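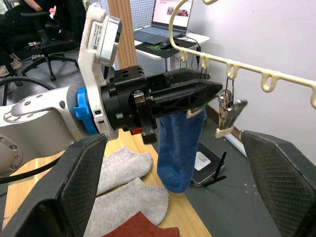
Tellthorpe is a laundry skills school, and we started it with some doubts about whether the world needed one. Most adults believe they can hang up a sock. Most of them can, after a fashion, and then they own a drawer of stretched cuffs and singles. The first thing we teach is the small clip rack, the kind with a hook at the top and a bar of loops underneath, and the first thing we hang is a sock. A navy-blue one will do. Hung straight down with the toe at the bottom and a little white plastic clip at the top edge, it shows you in a second how much fabric the clip is taking. Some racks mix their hardware, cream plastic in one place and a chrome metal clip in another, and we have opinions about that too.

What we do

We run short courses in washing, drying, folding and putting away. Classes are held in two rooms on the ground floor of Brirkham House, one with sinks and one with tables. The longest course takes 5 evenings. We used to offer one that took ten, and we dropped it when we saw that the second half was mostly ironing, which we don't think many people should be doing.

We don't sell detergent. We don't recommend a brand of detergent either, and if you write to ask we will tell you to use less of the one you have.

What we don't believe

We don't believe in systems with a name. Every year someone brings out a new way of folding a T-shirt and promises you a calmer life. We have tried a good many of them on the tables here and the T-shirts ended up folded. That was the extent of it.

We are also wary of gadgets. Our Carex course began as a review of drying aids, from heated rails to those balls you throw in the dryer, and most of what we bought for it is now in a cupboard. The clip racks stayed out. They are cheap, they fold flat, and they keep small things off the radiators. They also tangle, and the plastic gets brittle if you leave it in a sunny window - we replace ours more often than we would like.

Clip the cuff or clip the toe? People feel strongly. We clip the cuff, near the edge, and we have not been shown a good reason to change. The Achari course, our class for families and shared apartments, spends most of an evening on this and on pairing, and we still get letters.

Who comes

Since we opened, 379 people have finished a course and 223 of them came back for another. We would like to say this proves something. It may just mean the first course was too short.

Students are mostly new renters, people recently living alone, and parents who have had enough. You need no experience. Bring a few pieces of your own washing, clean, and include socks.

Practical matters

Classes run all year apart from December, when the heating in Brirkham House can't keep up with wet cotton. Fees are paid by the course. If you miss an evening you can make it up with the next group, but we don't give refunds for having learned it already.

Page last revised May 2, 2021.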